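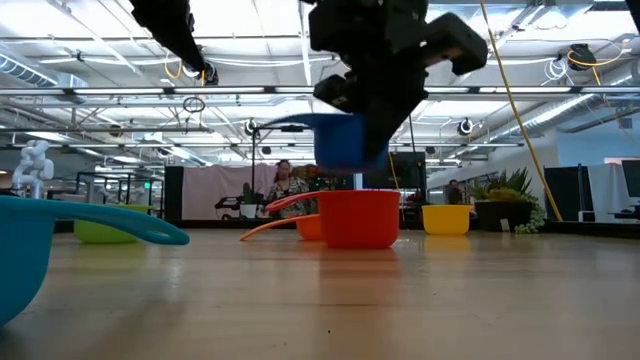 Measuring cups on the long table, Ospina open day, Grastdale

Ospina opened its doors to the public on October 2, 2018, and I drove over from Coltum to see it. The drive takes a little under an hour if you stay off the Dresgate road, which was down to one lane for resurfacing. I did not stay off the Dresgate road. I got there late enough to miss the welcome talk and most of the coffee.

Ospina makes kitchen measures, meaning cups and spoons for dry and wet ingredients, plus a few scoops for flour bins. They have been in Grastdale for 14 years, first above a dry cleaner's and now in a building behind the old feed store. The sign is small. I drove past it once and turned around in the tire shop lot. Parking is free, on gravel, and muddy near the fence.

The open day was laid out as a route with stations. You could go in any order, but there were arrows taped to the floor and most people followed them. I went around backward to avoid a school group, so I started with the returns shelf, which was meant to be the end.

The returns shelf is where they keep cups and spoons that customers have sent back. Each one has a paper tag tied on with string, saying what went wrong. Many had been left on a stove burner or put through the dishwasher against the heating element. Some had lost their markings. One cup had teeth marks and a tag that said "dog." I spent a good while there reading tags. The complaint that came up most was that the markings wear off before the cup does, and the staff member at that station agreed this was fair. On the newer cups the size is raised on the handle instead of printed on it. She handed me one of each to feel with my thumb. The raised one is easy to read with wet hands, though flour packs into the numbers.

After that came the storage room, which is mostly cardboard boxes on metal shelving, and then the color station. They had trays of sample chips and you could vote for next year's colors by dropping a bean in a jar. Gray was winning by a lot. I voted for the yellow they already have. My own cups at home are white and I can never tell the third from the half without turning them over.

Color was the thing most visitors asked about at the long table as well. This was in the big open room, and it was the busiest part of the day. The table is pale wood with a good shine on it, and the bright cups look better on it than they ever would on my counter. The colors go through teal, blue, lime green, yellow, orange and a red-orange, and once you have learned which one is which you can stop reading the handles. That is the idea, anyway. I asked whether the colors mean the same size from one year to the next and was told they do now but did not always. If you bought a set before the change, your orange may not match your sister's orange. It would be good to have that on the box.

I also learned that the two orange shades cause trouble. In daylight you can tell them apart easily. Under the warm bulbs a lot of people have over the stove, they get close to each other, and customers pick up the wrong one. The company has looked at changing one of them, but people who have lost a single cup write in wanting the exact color back. They sell singles for that reason. The singles are not in stores and you have to call.

Handles took up more of the talk than I would have guessed. A long handle is good for reaching into a deep flour bin and bad for a shallow drawer. It also makes a light cup tip over if you set it down empty. I had always put the tipping down to my counter, which slopes. The answer at most companies is a flatter, wider bowl, and that brings its own problem, because a wide bowl is harder to level off neatly and a small error on top is worth more. A tall bowl levels better and is harder to scrape clean. I tried leveling rice with the back of a knife in both kinds. With the wide one I lost rice over the side every time.

There was a demonstration of how far off people are when they scoop. You filled a one-cup measure with flour the way you would at home, and they put it on a scale. I scoop straight from the bag, and mine came out 18 grams over. The woman next to me spoons hers in and levels it, and she was almost exact. She had clearly been waiting years for someone to check. Packed brown sugar had its own scale, and I did not try that one.

The spoons get less attention than the cups, and the staff said so too. They sell fewer of them alone, and they are what people lose. A cup is big enough to notice when you throw out the bag of rice it is sitting in. A spoon goes down the side of the stove or out with the coffee grounds. I asked what a spoon needs that a cup does not, and the answer was a narrow enough bowl to get into a spice jar. A lot of tablespoons will not go in, mine included. The other thing was the hole at the end of the handle. It has to be wide enough for a hook, and people also want it wide enough for the ring that holds the set together, and then they take the ring off the first week.

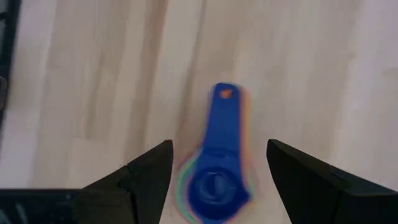 I am one of those people. The ring is a nuisance when you only need the teaspoon, because the whole bunch comes along and the others drag through the batter. Ospina still ships them on a ring, since stores want the set to hang from a peg. There was a suggestion box, and I wrote that a magnet or a snap would be better. I expect they have a stack of slips saying the same.

I had brought my own tablespoon from home in my coat pocket, because the notice said you could have a measure tested. The testing station was a sink, a scale and a man with a dropper. Mine holds slightly less than it should. He said it was within what most recipes can stand, and that I should not worry about it unless I was measuring salt. I do use it for salt in bread. Another visitor had brought a tin set that had belonged to her grandmother, and the smallest one was badly off, which she was pleased about because it explained a biscuit recipe.

The last stop for me was the packing bench. It was not running at full speed that day, but they let people try filling a box. The cups nest largest to smallest with the handles lined up, and a paper band goes around them. The band is fiddly. I tore one. On a normal week they send out 3,000 sets, and more in October ahead of the holidays.

Some practical points for anyone going next year. Entry is free. The building is all on one level, and the doors are wide enough for a stroller. There is one restroom and the line was long. Food was sheet cake and pretzels, and the cake went early. The shop table takes cards and sells seconds at $2 each, mostly cups with a mark or a bit of uneven color. I bought a yellow one and a teal one. The bin of seconds is not sorted, so look at the handles before you pay, as one I picked up had no number on it at all.

If you are coming from the Coltum side, take the county road and park at the far end of the gravel, away from the fence. They close at four, and by half past three the stations were already being wiped down.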